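Bernow desk and bag set: README

Version of 9 Apr 2020, replaces the one from September

Hi! If you've just downloaded the folder, please read this before you start sorting, because I get the same handful of emails over and over and most of the answers are in here.

What's in it

The set has 3051 pictures of small office things and soft bags: staplers, folders, zipper pouches, totes, gift bags, that kind of stuff. It grew out of a tidying project at Bernow, where I wanted a record of what ordinary desk clutter looks like when it's lying on a floor or a table waiting to be put away. Catalog photos are no help with that. Everything in a catalog is facing front and puffed up with tissue paper, and my pouches have never looked like that in their lives.

There are 188 different items in the list (items.txt). Six of them are staplers, which is more staplers than I knew I had access to.

Where things sit

I split the pictures by surface. The folder called "marble" has the gray veined floor with the reddish streaky walls, and it's the one people ask about most. It's a busy background! The white veins run all over, there's an orange one wandering through them, and small or pale items can get lost. Staplers do fine on it, though. A solid lump of color on gray is about as easy as this set gets, so I'd start there if you want to check that your viewer and your labels line up.
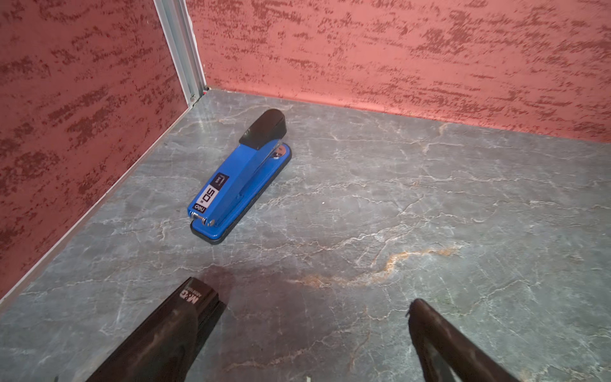
marble / stapler, blue, sitting on its base near the center-left of the floor

If you see a little white speck on the floor, leave it unlabeled. I don't mark crumbs, specks or bits of lint anywhere in the set. I tried for one afternoon and gave up.

The walls aren't labeled either, and neither is the metal strip in the corner. I treat them as background. Somebody at Storkoden made their own wall outlines for part of the set and was nice enough to send them over; they're in "extras" and I haven't checked them all, so use them with that in mind.

Soft things

Okay, bags. Bags are the reason this README is longer than the last one.

A stapler has one shape. A mesh pouch has as many shapes as times you've put it down, and when several are piled together you see one through another and the edges go everywhere. My rules:

A pouch gets one label, however it's folded. Binding, tab, zipper and pull all belong to the pouch.

Color goes by the mesh first and the binding second, so "dark gray, lavender" means gray mesh with a lavender edge. I had this backwards for a while in the first version — sorry — and 40 labels had to be flipped.

If something shows through the mesh, the outline still belongs to the pouch in front. Whatever is behind gets a label only if part of it sticks out.

A pouch that's only an edge peeking out from behind something gets the label "pouch, partial" with the color of that edge. Please don't guess the rest. 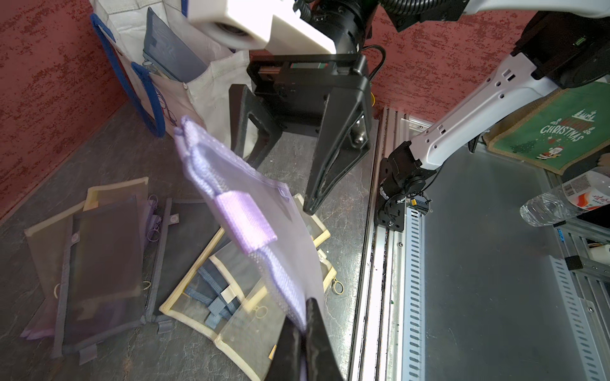 mixed / lavender mesh pouch lifted up, more pouches on the floor, tote with a folder by the wall, Christmas bag on the right

Blur is fine by me. I kept pictures where the top of a pouch has gone smeary, and you'll find "blur" in the notes column for those.

Totes and gift bags count as bags but not as pouches. A folder standing in a tote gets its own label, plus "inside: tote" in the notes column. The Christmas bag is under "gift bag" along with the plainer ones. I did think about a holiday category and decided I didn't want to be the person who has to maintain it.

Water bottles turn up here and there. They're labeled "bottle" whatever the brand, and I didn't type out what's on the labels.

Known problems

Lavender and lilac are both in the color list and I used them interchangeably until well into the bag pictures. Treat them as the same color.

"Gray" and "grey" both show up in the notes column. Search for both.

A few file names in "marble" have a space at the end. The script that Edwards uses chokes on these, so rename them first if you're on that.

Using it

Go ahead and use the set for teaching, sorting experiments, drawing practice, whatever you like. If you publish something, a mention of the Bernow desk and bag set is plenty. The Trestmont mirror is usually a version behind, so check the date at the top of the README before you write to me about a missing file.

Corrections are very welcome, especially on the pouches. Send the file name and what you think the label should be, one per line, and I'll put them in the next version.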